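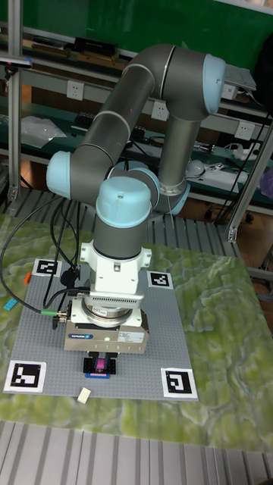
I'd gone to Fostmont to ask one thing: does the gripper matter more than the arm? The engineer at the Clusus bench laughed before I'd finished. "People come in wanting to talk about arms," she told me, "and then they spend the whole afternoon on fingers."

Her team has been comparing 3 setups on toy bricks since November, with 3653 picks logged so far. I asked why bricks. "They're fussy. Two millimetres out and you're pressing on the studs – you hear it before you see it."

The parallel gripper is her favourite so far, mostly for how steadily it lets go (I'd have guessed speed!). 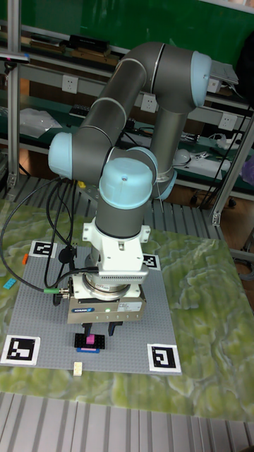 Zosel disagrees, and told me later by phone that the controller deserves most of the credit. Swap it, the argument goes, and any decent gripper would look just as tidy.

She's heard that one before. "Fine, we'll run 142 more with the other controller and see."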